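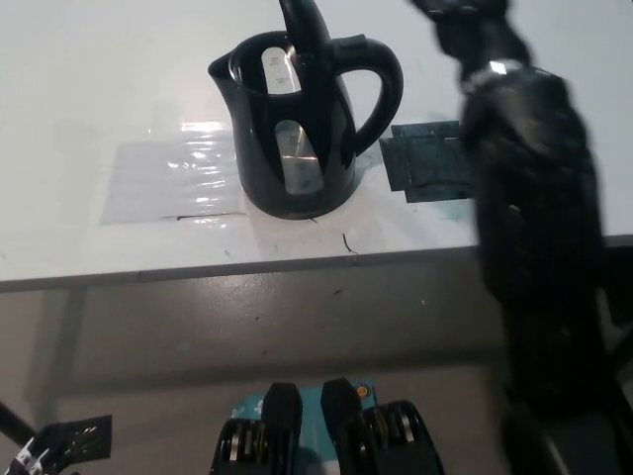 How much water should I put in an electric kettle when I'm descaling it?

Fill it to the highest level marking on the water window, using equal parts white vinegar and water, so the mix covers all of the scale.

Posted in Small Kitchen Appliances

I have a plastic electric kettle, black, with two level windows on the front. I bought it secondhand and it came without a manual. We have hard water here and there is a white crust on the bottom and a ring of it higher up the wall. I've been putting in a cup of vinegar and a cup of water and boiling that. The bottom comes clean but the ring doesn't move at all. The window has also gone cloudy on the inside and I'm having trouble reading the numbers when I fill it.

Do I really need to go all the way up to the top mark? That's a lot of vinegar to pour down the sink every time. Also, is it safe to let it boil when it's that full? My last kettle was a Gindby and it spat water out of the spout if you went even a little over the line, so I'm careful about that now.

Kettle holds a bit under two quarts if that matters.

– Daiane Arruda

Érica Batista

The ring is staying because your two cups never reach it. Scale only dissolves where the liquid touches it, so the level has to be above the ring. If your ring is halfway up, fill a little past halfway. You only need the top mark if the scale goes that high.

What I do:

Unplug the kettle and empty it. If there's a filter in the spout that comes out, take it out and put it in a glass of vinegar by itself.

Pour in the vinegar first and then the same amount of cold water. Check the level in the window with the kettle sitting flat on the counter. If you hold it up by the handle it tips and the reading is off.

Bring it just to a boil and switch it off. Don't walk away for this part. Vinegar foams on heavy scale and a full kettle can push foam out of the spout. If your crust is thick, skip the boil. Heat plain water first, turn the kettle off, and add the vinegar to the hot water slowly. For that you have to leave room for the vinegar, so heat only half the total.

Leave it for thirty minutes with the lid open. Open a real window too if the smell bothers you.

Pour it out, wipe the inside with a soft sponge, and rinse. Then boil plain water and throw it out. Twice is usually enough to get rid of the taste. Mine took three times once when I'd left the vinegar in overnight.

For the cloudy window, some of that is scale and will come off with the soak. What's left can be wiped with a cloth and a little baking soda paste from the inside. Go easy, because the plastic scratches. If the marks are printed on the outside, keep the paste off them – I rubbed half the numbers off an old Pliltinero that way and had to guess after that.

If you don't want to use so much vinegar, buy citric acid powder. Two tablespoons in a full kettle does the same job and there's no smell. I paid for a bag in February and I still have most of it.

Brandão_630

Agree on the citric acid. I never had any luck with vinegar on a ring, even with the kettle full. Lemon juice works too but you need a lot of it.

Don't use a scouring pad.

Cenent Home Repair

Two things to add to Érica's answer.

First, don't go over the top mark with any descaling mix, and stay a finger's width under it if you plan to boil. The space above the line is there for bubbling, and an acid mix bubbles more than water does. If your kettle spits with plain water at the right level, check that the lid is closing all the way. Scale on the hinge or the rim can hold it open a crack. On many kettles that also keeps the automatic shutoff from working properly, so it goes on boiling after it should have clicked off.

Second, never put the kettle itself in a sink or basin to soak the outside. Wipe the outside with a damp cloth and keep the contacts on the bottom dry. If they do get wet, turn the kettle upside down on a towel and leave it until the next day before you plug it in.

With hard water I'd descale once a month. Emptying out the leftover water at night slows the ring down, and on some kettles it stops it forming.

Daiane Arruda

Thanks, all. I filled it past the ring with half and half and left it thirty minutes. Most of the ring wiped off with the sponge. There's a thin line left on the handle side and I'll try citric acid on that. The window is clearer and I can read the numbers again, except for the lowest one.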